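Visit to the Cunha kitchen house, Skidthorpe
22/10/2020

We arrived in Skidthorpe a little before lunch, my colleague Idalina Ramalho and me. The open day was smaller than the one in November last year, but I liked it more, because there was time to talk. Our guide was Américo Patrício, who has worked for Cunha for many years and knows every shelf by heart.

First he showed us the store room, with 200 jars on the wall and a very good smell of dried fruit. After this we went to the practice kitchens. There are 4 of them, all used for the evening courses, and we were allowed to walk in two.

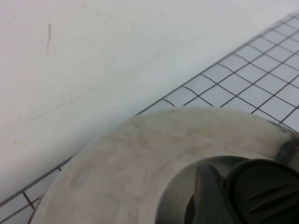

I asked him about the wire grids, as I want to buy some for my own kitchen. He prefers a grid with small squares, so that a little cake does not tip over, and he does not worry when a wire is not perfectly straight any more. The walls are painted again each summer, he told us, but in a kitchen with so many students they get their marks quickly — mine at home also.

At the end there was coffee and a plain lemon cake. Idalina bought a book of recipes in the small shop. The entrance is free, and the bus 1012 stops in front of the gate. Please bring cash for the shop, they do not take cards.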